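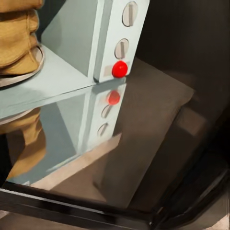 Why does success rate drop when only the reflections change?
The policy picks up mirrored edges as extra geometry, so a change in surface gloss moves its estimate of where the object is.

kestrel_pm
Posted November 4, 2019

Results from the gloss ablation in Skomitz. Same grasp policy, same 246 object poses, 2 render settings: planar reflections on and off. Training data was 2,000 episodes, all with reflections off. Failures with reflections on cluster at poses near a glossy surface. With reflections off they are spread evenly. Configs are in the August branch.

Ivan Yatsenko
I don't think this isolates reflections. In Skomitz the reflection pass also changes the ambient term, so overall brightness shifts between your two conditions. Did you match exposure?

kestrel_pm
Matched mean luminance per image, not per region.

Ivan Yatsenko
Then the region under the shelf is still darker in one condition. I would rerun with a blurred reflection at the same regional brightness. If the failures stay, it's brightness.

dmurrow
Koval has a roughness override for this, no need to touch the lights. We used it on the Drutetti rooms. At roughness 0 we saw the same clustering. It was gone well before fully matte. 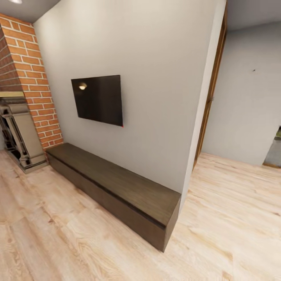

Living room corner, rendered view. Gray wall, TV over the console, light wood floor.

dmurrow
Rooms like that one gave us little trouble. The TV shows a small highlight from a ceiling light and that is all. I would split your results by reflector orientation, horizontal against vertical.

kestrel_pm
Can do. Only 14 of the failed poses are near a vertical reflector, so that bin will be thin.

Ivan Yatsenko
Too thin to report. Resample poses first.

ukau_user
Does the Ukau depth input remove the effect? Simulated depth ignores gloss.

dmurrow
It removes it in simulation. A real depth sensor fails on mirrors too, so you would be hiding the problem.

kestrel_pm
Disagree in part. Depth is a fair control even if it doesn't transfer. Adding it, plus the blurred condition. Will post the table in this thread.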